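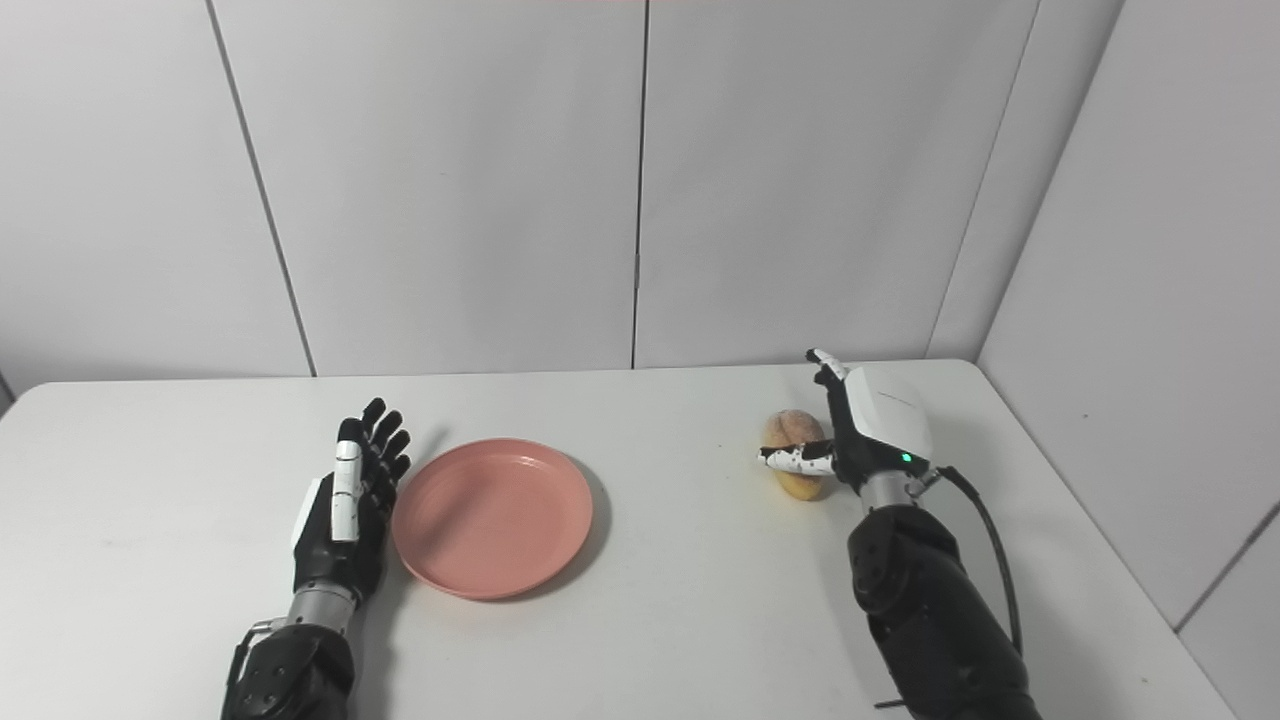

About Rokby Strength Room

Most gym websites promise to change your life by spring. We have doubts about that, and we've had them since Krystyna Jakubowski signed the lease on this building with two squat racks and a rowing machine that squeaked. The rower still squeaks. It also still works, so it stays.

Rokby is a small gym for people who want to get stronger and have already been sold a few things that didn't help. We don't do body scans. We don't sell powders at the desk. If somebody tells you a vibrating belt will fix your back, ask them how they know, and then come ask us the same question about whatever we're telling you. 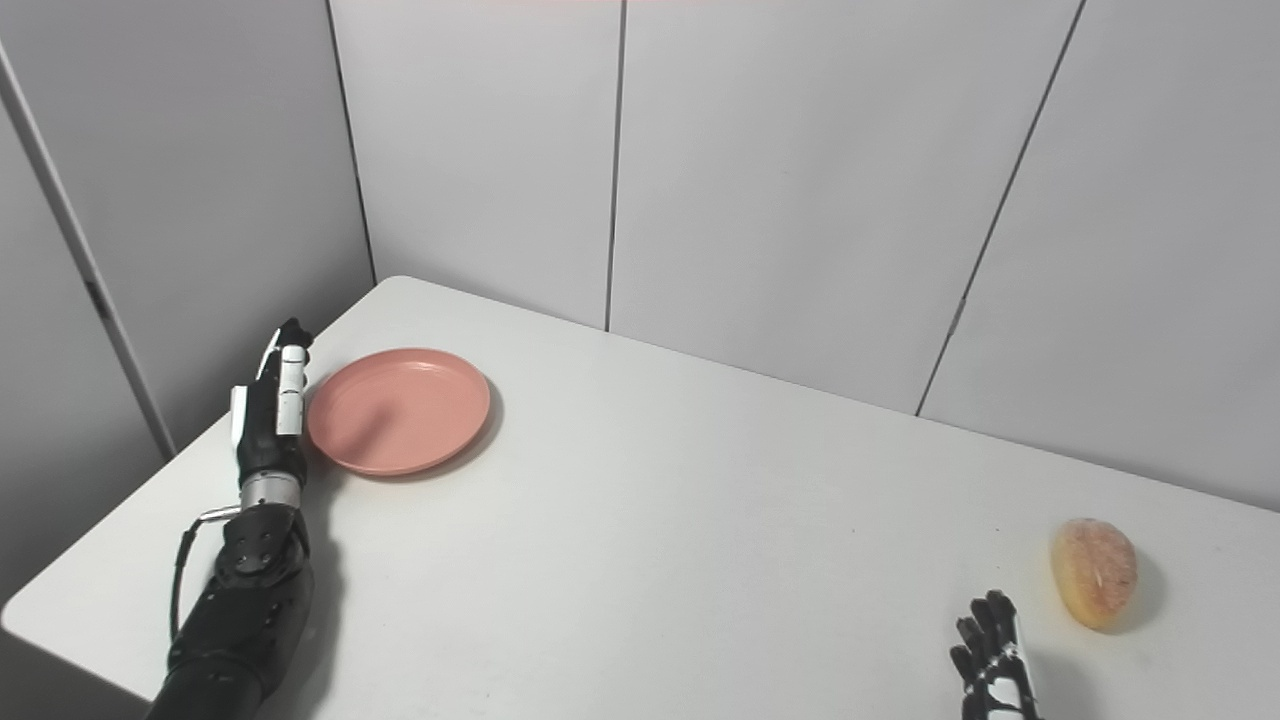
White tabletop, gray panels.

Krystyna coached at a big chain for years and left over the sales targets. Trainers there were expected to sign up new members for 12-week packages before anyone had watched them pick up a weight. Her view is that a beginner needs a handful of lifts, a notebook and someone to say when the bar is too heavy. You can argue with her about it. Plenty of members do, usually between sets.

The floor is 700 square feet on the lifting side, plus a smaller room with mats. It gets crowded at 6 p.m. and we won't pretend otherwise. We stopped taking new members at 377 and there is a waiting list, which opens again in February. Past that number you spend the evening standing in line for a bench, and we've all paid for that gym before.

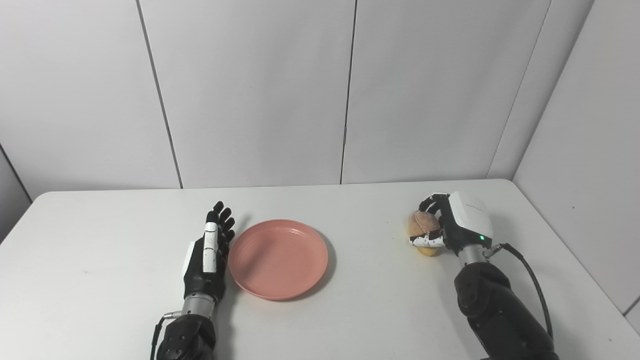 What we charge for

One monthly fee. No joining fee, no "processing" fee, no yearly fee that shows up when you've forgotten about it. To cancel, send an email or tell whoever is at the desk. Coaching is extra, and you may not need it. Two sessions are enough for a lot of people, and we'll say so even when we'd like the money.

We tried a fitness app called Trallus for a while. It gave everyone a readiness score each morning, and we never found out what the score was measuring. We've gone back to the whiteboard by the mats, where the week's sessions are written up in marker.

Last updated: February
Shares: 2 | Comments: 2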